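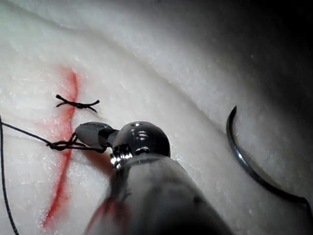

One knot tied, the next under way.

Milagros Mosquera had tied 3324 knots for Lotell, and Lotell still tied like a man wearing oven mitts. The contract called for clean examples. She sat at the console in Suvitcombe, drove the grippers, and let the system take notes on her wrists.

By January she had stopped dreaming about thread and started dreaming about the consent forms for thread.

"Too clean," Octavio Restrepo told her over the partition. He graded the runs. "It's never seen anybody fumble. Give it some fumbles."

"How many?"

"Say 200."

She had trained for years to stop fumbling. Now it was a deliverable.

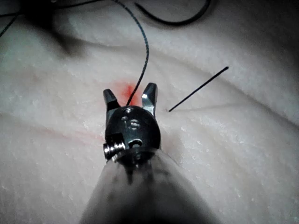 Aino Ojala thought 200 was stingy, and said by phone from Maver that a learner needed to watch people get out of trouble, which meant somebody had to get into it first. She wanted 1000. She also wanted them to look natural.

So Milagros practiced looking natural. She dropped a loop, sighed, picked it up again. Octavio marked the first batch "theatrical" and sent it back — all but 2 runs, both from the afternoon she'd had a cold.

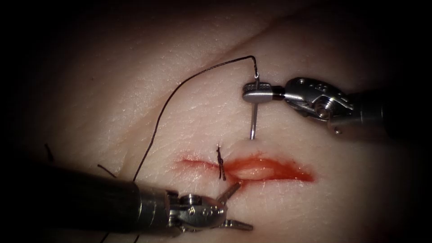
"Does it know which ones are the mistakes?" Lizeth asked.

"Only if Octavio labels them," Milagros said, and reached for the controls. She meant to do this one properly. Octavio gave it his highest mark for fumbling.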